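Colorfastness of Checked Table Linen Under Repeated Home Laundering

June
By Archana Negi and Harish Bhatt

1. Purpose

Checked cotton cloths are sold in large numbers for home dining use, and most carry a care label that recommends a cool wash. Many households ignore the label. We set out to measure how far the color of such cloth shifts after repeated washing at a higher setting, and whether the lines of the check shift at the same rate as the ground color.

2. Materials

Swatches were cut from a single bolt supplied by Garg, lot 2207. A total of 18 swatches were prepared, each hemmed on all sides to prevent fraying. Two detergents were used: Clandutix powder and Stallent liquid. Both were dosed by weight. Tap water was taken from the Fardale campus supply and was not softened.

3. Method

Swatches were divided evenly between the two detergents. Each set went through 13 wash cycles and was line dried indoors between cycles. Color was read on a flatbed scanner against a gray card, with the swatch pressed under glass. Readings were taken at the center of a ground cell and again on a line.

Pressing matters more than we expected. Wrinkles throw small shadows, and a shadow on a pale ground reads as a color change. Line color is also hard to judge by eye on a cloth in use. 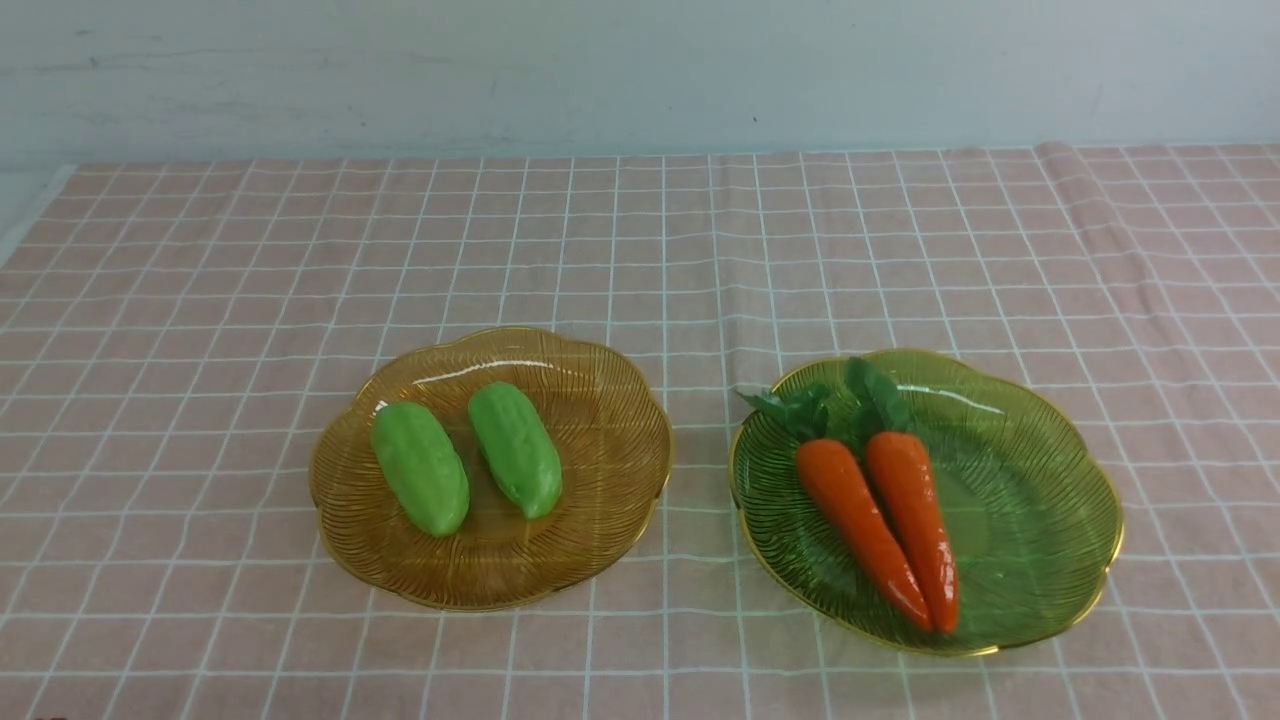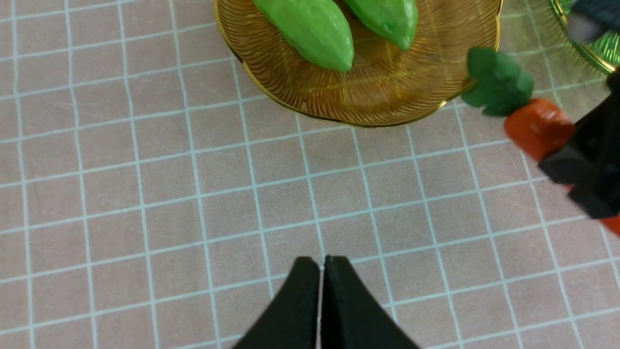 Pink cloth with a pale grid, laid on a table and not pressed.

Renu Tiwari, reading our first draft, objected that a flatbed scanner is not a colorimeter and that our values should be treated as relative only. We accept this. She also asked why no swatch was washed in plain water, and we had no good answer — the control was left out when the machine time was cut.

4. Results

The ground color faded in both sets. The powder set faded more, and most of the loss came in the early cycles. The lines held their color better than the ground, so contrast rose slightly before leveling off. Two swatches from the liquid set were dropped after their hems opened in the drum.

5. Further work

A plain water control should be run first. Pramila Gautam has offered the use of a light box for the next round, which would allow sun fading to be tested on the same lot.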